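Lista: demostraciones-manipulación
Asunto: Re: [demo-manip] Criterio de inicio de episodio en la tarea de la cucharilla
Fecha: 3/7/23

Respondo por partes, con la cita recortada a lo necesario.

> Hemos revisado la primera tanda de Lodadex y hay dos
> cosas que no nos cuadran. La primera es el inicio del
> episodio: en unos casos la grabación arranca con la pinza
> ya encima de la mesa y en otros bastante antes, con el
> operador todavía colocando objetos. La segunda es la
> apertura de los dedos al empezar. La guía dice «abierta»
> sin más, y en las curvas aparecen valores muy distintos.
> ¿Recortamos en posproceso o se repite la tanda?

No repetiría nada. La tanda tiene 3.249 episodios y el problema del inicio afecta a una parte que se puede corregir por recorte. Lo que no se puede corregir es la apertura, y de eso hablo más abajo.

Sobre el inicio. El criterio que usamos en Ultside es cinemático: se toma como fotograma cero el primero en que la velocidad lineal de la pinza supera el umbral y se mantiene por encima durante 19 fotogramas consecutivos. Con menos fotogramas se cuelan los temblores de la muñeca del operador mientras espera; con más, en las demostraciones cortas se pierde el comienzo de la aproximación. El umbral lo fijamos por operador, con la mediana de la velocidad en reposo. Un valor único para todos nos dio malos resultados: hay personas que sujetan la pinza muy quieta y otras que la balancean todo el tiempo.

Este criterio no detecta si hay una mano ajena a la pinza dentro del campo de la cámara. Son dos condiciones independientes y conviene anotarlas por separado. En la configuración de taza y platillo sobre mantel individual, la mano puede aparecer por una esquina, cerca de los objetos, con la pinza abierta y sin nada entre los dedos. 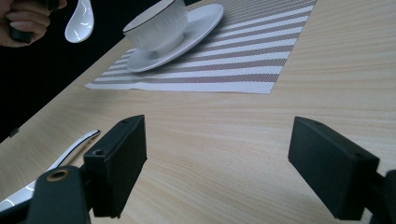 Tarea de la cucharilla, vista desde la cámara de la pinza. Mano en la esquina superior izquierda, dos cucharas blancas, taza y platillo sobre el mantel a rayas.

Para estos fotogramas propongo la etiqueta «mano_en_campo», con valor por fotograma y no por episodio. Si se marca el episodio entero se descartan trayectorias válidas por culpa de un segundo inicial. En nuestro subconjunto, de 1.660 episodios revisados quedaron 1.606 utilizables después de recortar; el resto cayó por pérdida de seguimiento y no por la mano.

Hay una complicación con las cucharas. Cuando son dos y muy parecidas, la instrucción en texto («coge la cuchara y ponla en el platillo») no determina cuál es el objetivo. La política entrenada con esa instrucción tiende a promediar las dos aproximaciones y acaba cerrando los dedos entre ambas. Veo tres salidas:

a) Una sola cuchara por escena. Es la más limpia, pero se pierde variedad.

b) Dos cucharas e instrucción desambiguada por posición («la cuchara de la izquierda»). La posición debe referirse a la mesa vista por el operador. Si se refiere a la imagen, cambia de significado en cuanto se gira la muñeca.

c) Dos cucharas y objetivo indiferente, con una nota explícita de que cualquiera sirve. Solo lo recomiendo con una política capaz de representar varias modas. Con regresión directa no funciona.

En Ultside vamos por la b). La c) la probamos en abril y la dejamos.

Otro punto que la guía no recoge: la cerámica esmaltada. Las cucharas y el borde del platillo dan reflejos fuertes y, al moverse la cámara con la mano, el brillo se desplaza sobre el objeto. El seguimiento visual lo toma a veces por una característica fija y la pose deriva unos milímetros justo en el tramo final, que es el que más precisión pide. Bajar la exposición ayuda poco, sobre todo si el fondo fuera de la mesa es oscuro y la exposición automática compensa al alza. Hay que fijarla a mano antes de cada sesión y dejar constancia del valor en los metadatos. La veta de la madera, en cambio, da textura suficiente y no hemos necesitado marcadores adicionales sobre el tablero.

> ¿Los operadores de Bucur siguen la misma guía que
> nosotros? En sus curvas la pinza empieza siempre al
> máximo de apertura.

Siguen una versión anterior, que pedía abrir hasta el tope antes de cada episodio. Para objetos finos como el mango de una cuchara prefiero esa versión. Con apertura parcial, el operador corrige con la muñeca lo que le falta de holgura, y esa corrección pasa a los datos como si formara parte de la tarea. Además, la apertura máxima da una referencia para comprobar la calibración del ancho en cada episodio. Si el valor inicial no coincide con el tope nominal, se revisa la pinza antes de seguir.

Respecto a la apertura de Lodadex, propongo lo siguiente: conservar los episodios, añadir el ancho inicial como campo y no mezclarlos con los de Bucur en el mismo entrenamiento hasta tener una comparación. La comparación puede hacerse con el brazo de Porkano, que admite los mismos dedos sin adaptador.

Por último, el cierre del episodio. La guía lo sitúa «al soltar el objeto». Yo añadiría la retirada, hasta que los dedos queden libres por encima de la taza. Sin ese tramo, la política suelta la cuchara y se queda parada junto al platillo, y el siguiente movimiento suele arrastrarla.

Pendiente por mi parte: subir el script de recorte al repositorio común y la tabla de umbrales por operador. Pendiente por la vuestra: confirmar si el reloj de la cámara y el del codificador de ancho están sincronizados por hardware. En las curvas que enviasteis el cierre aparece adelantado respecto a la imagen, y si el desfase es constante se corrige con un desplazamiento. Si varía dentro de la sesión, necesito los registros sin procesar.

--
Ultside, captura y teleoperación
Para darse de baja, enviar un mensaje vacío a la dirección de administración de la lista.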